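Buying a table-clearing arm: the questions we keep getting

Compiled for canteen and café managers by the equipment desk at Firnorer. Last tidied up in December, which explains the mince pie crumbs in the spreadsheet.

How much should I set aside?

More than the price of the arm. Our Bragança site was quoted a perfectly pleasant figure and then spent another £3000 on a bench, mounts, cabling, spare finger pads and an electrician with strong opinions. Put that in the first budget. Finance will forgive a large number once. They don't forgive a second one.

Do I need one arm or two?

Start by writing down the job. If it is lifting rubbish off plates, one arm will probably do. If you want a tray held still while something else is taken off it, price for 2 arms, and remember that the second needs its own mount, its own power and its own share of the table.

Can we lease?

Yes. Sokodness and Otance both offered us terms. Read the page on consumables before you admire the monthly rate. Delwyn Hoani in purchasing keeps a copy with the relevant paragraph underlined, twice, in red.

What are grip pads like as a running cost?

Dull but steady. We budget £200 a year per arm and order them along with the gloves and bin liners.

Will it fit on the bench we already own?

Measure it with everything on it: rack, tray, rubbish tub, the lot. A bench that looks generous in the catalogue shrinks badly once the crockery arrives.

Do we have to buy special crockery?

No, and please don't let anyone sell you any. Trial it with the plates, bowls and trays you use now, including the ugly ones. Include soft rubbish such as napkins and wrappers, and something small and annoying like rice.

How long should a trial run?

We ask for 206 clearances before signing. Karthikeyan Raju chose the number and has declined to discuss it.

Who should be in the room for the demo?

Whoever washes up. Jayson Samonte asked better questions in ten minutes than the rest of us had managed in a month of meetings.

What does the work look like?

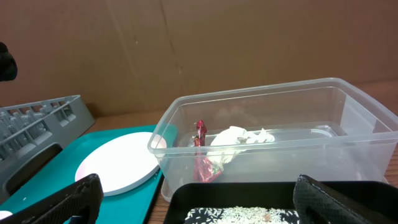
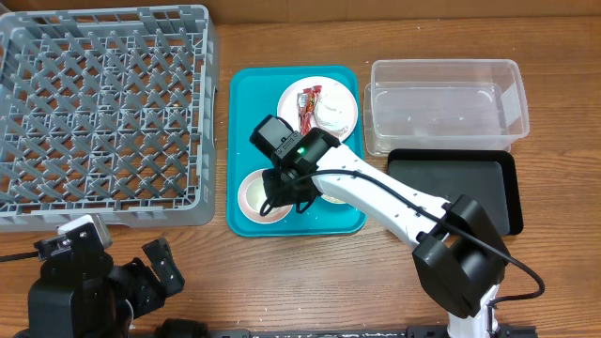
Clearing a plate: wrapper and crumpled white rubbish in the clear tub (first picture) and on the plate (second).

Can I claim for the dish rack?

Only if it's on the same order. Ask Delwyn, nicely.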